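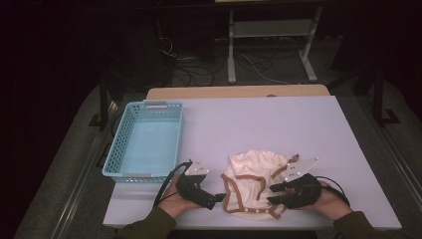
What does a garment sorting line lose when the fiber label is missing? Most of the resale value and nearly all of the recycling value, according to Ghizlane Lahlou, who manages grading at the Haltik textile depot.

"A sorter can judge condition in a few seconds," Lahlou said. "Composition is a different matter. Cotton interlock and a cotton-polyester blend feel close enough that experienced people get it wrong."

Haltik receives mixed household clothing and divides it into 8 grades. The top three go to secondhand shops. The middle grades are exported or cut into wiping cloths. The bottom two are sold by weight to fiber recyclers, whose contracts set a maximum for synthetic content. Lahlou said the contract limit, more than the condition of the cloth, decides where an unlabeled item ends up.

Children's clothing causes the most disagreement. Parents cut labels out of small sizes to prevent scratching, and printed neck labels fade in the wash. In a July audit, Lahlou's team pulled 127 unlabeled baby items and tested each with a handheld near-infrared scanner. The sorters had graded them by touch first. Their calls matched the scanner on 121.

"That sounds good until you look at the six," she said. "Four were blends called as pure cotton. Those are the ones that get a bale rejected."

Trim is a separate problem. Snaps, zippers and elastic have to come off before shredding, and binding is often a different fiber from the body of the garment. The scanner reads only the spot it is held against. Hatem Nasr, who maintains the equipment at Haltik, sets a minimum of two readings per item, one on the main panel and one on the binding.

"Dark dye absorbs too much of the signal," Nasr said. "Black binding gives you a low-confidence result or nothing. We send those to wipers and move on."

The depot considered removing snaps by hand and dropped the idea on labor cost. Bales now go to Vinach, a processor that cuts the cloth into strips and separates metal and hard plastic afterward. Vinach pays less per ton than buyers who require clean material. Lahlou said the difference is smaller than the wages would be.

Asked whether better labels would help, she was cautious. Woven labels survive washing but are the first thing parents remove. Heat-transfer printing stays on the garment and becomes unreadable.

"I would take a fiber code knitted into the side seam," Lahlou said. "It costs the manufacturer money and the benefit comes to me, so I don't expect it soon."

Nasr is testing a second scanner with a wider window at the grading tables. He has not yet set a date for moving it to the main line.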